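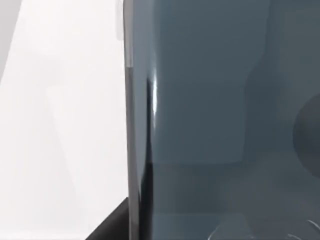
Bei Dekorsätzen für Motocross-Maschinen entscheidet sich die Haltbarkeit an den Radien der Verkleidung. Imtiaz Kodikara, Konstrukteur bei Oment, beurteilt eine Fläche deshalb zuerst am Rechner und dort fast ausschließlich nach dem Verlauf der Reflexe. Auf glänzendem Blaugrau wie oben ist das gut abzulesen: Der helle Reflex folgt senkrecht der gerundeten Kante, ist im mittleren Abschnitt am schärfsten und läuft an beiden Enden aus, daneben wird der dunkle Bereich nach unten breiter. "Wo der Reflex schmal und scharf ist, ist die Krümmung in der Regel eng", sagt Kodikara. "An solchen Stellen setze ich keine Folienkante. Entweder ich gehe mit dem Material sauber darüber hinweg, oder ich höre deutlich davor auf."

Oment fertigt Dekore für Kühlerverkleidungen, Kotflügel, Schwinge und Startnummerntafeln, überwiegend für Amateurteams. Ein Standardsatz trägt die Logos der Sponsoren an festgelegten Positionen. Der Wunsch nach möglichst großen Werbeflächen und die Geometrie der Kunststoffteile geraten dabei regelmäßig in Konflikt. "Der Sponsor bekommt eine Vektordatei auf weißem Grund zu sehen und gibt sie frei. Die Verkleidung ist aber zweifach gekrümmt. Ein Schriftzug, der in der Abwicklung gerade steht, steht am Motorrad unter Umständen schräg." Freigaben erteilt Oment deshalb nur noch anhand eines Fotos des verklebten Musterteils.

Das Trägermaterial läuft im Haus unter der Bezeichnung Besent. Es handelt sich um eine gegossene Folie mit transparentem Schutzlaminat. Die Rollen sind 762 Millimeter breit, bedruckt werden davon 688 Millimeter. Den Rest benötigt der Plotter für Transport und Passmarken. "Kunden fragen nach, ob man den Rand nicht nutzen kann, gerade bei langen Kotflügeldekoren. Kann man nicht. Ohne Passmarken stimmt der Schnitt nicht zum Druck, und bei einer Kontur mit dunklem Rand sieht man jede Abweichung."

Zur Materialstärke äußert sich Kodikara zurückhaltend. Dickere Laminate hielten dem Abrieb durch Stiefel und Knieorthese länger stand, ließen sich aber schlechter um enge Rundungen legen. Die Rückstellkräfte nähmen zu, und die Kante hebe sich nach einigen Wäschen mit dem Hochdruckreiniger. Für die Seitenteile nimmt er das dickere Laminat, für den vorderen Kotflügel das dünnere. "Das ergibt zwei Druckläufe, und die Farben müssen zueinander passen. Gelb ist dabei schwieriger als Blau. Ich lasse beide Läufe vom selben Bediener an derselben Maschine fahren, mehr kann ich da nicht tun."

Erprobt wurde die aktuelle Ausführung mit dem Team Munshi auf der Strecke in Hatham. Vier Maschinen fuhren ab Oktober mit identischem Layout, jedoch mit unterschiedlich geschnittenen Kanten an den Kühlerverkleidungen. Der Boden in Hatham ist sandig und schleift stark. Nach jedem Trainingstag wurden die Teile gewaschen, getrocknet und an denselben Stellen fotografiert. Als Abbruchkriterium galt eine abgehobene Kante, unter die sich eine Fühlerlehre schieben ließ.

Das Ergebnis fiel nach Kodikaras Angaben eindeutig aus, überraschte ihn aber nur zum Teil. Spitze Ecken lösten sich zuerst, und zwar unabhängig davon, ob sie in Fahrtrichtung oder entgegen lagen. "Ich hatte erwartet, dass die Richtung eine größere Rolle spielt. Der Anströmwinkel ist aber offenbar zweitrangig gegenüber dem Stiefel." Seither werden alle Ecken verrundet, auch wenn das Layout des Sponsors eine scharfe Spitze vorsieht. In einem Fall führte das zu einer Beschwerde, weil ein pfeilförmiges Logo nicht mehr den Gestaltungsrichtlinien entsprach. Das Logo wurde daraufhin mit Abstand zur Schnittkante in eine einfarbige Fläche gesetzt.

Für die Montage empfiehlt Kodikara, die Kunststoffteile abzubauen und mit Isopropanol zu entfetten. Seifenlauge als Gleitmittel lehnt er bei Besent ab, sie bleibe in den Luftkanälen des Klebers stehen. Erwärmt wird erst zum Schluss, und nur im Bereich der Rundungen. Gebrauchte Verkleidungen mit tiefen Kratzern hält er für bedingt geeignet: "Bis zu einer gewissen Tiefe kann man mit der Ziehklinge arbeiten. Danach kostet ein neues Teil weniger als die Arbeitszeit."

Die Mindestmenge für Teamlayouts mit eigenen Sponsorenflächen liegt bei 200 Sätzen pro Saison, verteilt auf beliebig viele Abrufe. Einzelanfertigungen nimmt Oment an, berechnet das Anlegen der Druckdaten dann aber gesondert. Schablonen für Modelle älterer Baujahre werden nur erstellt, wenn der Kunde die Verkleidung einschickt. Maße aus Ersatzteilkatalogen akzeptiert Kodikara nicht. "Ich brauche das Teil auf dem Tisch. Die Krümmung steht in keiner Liste."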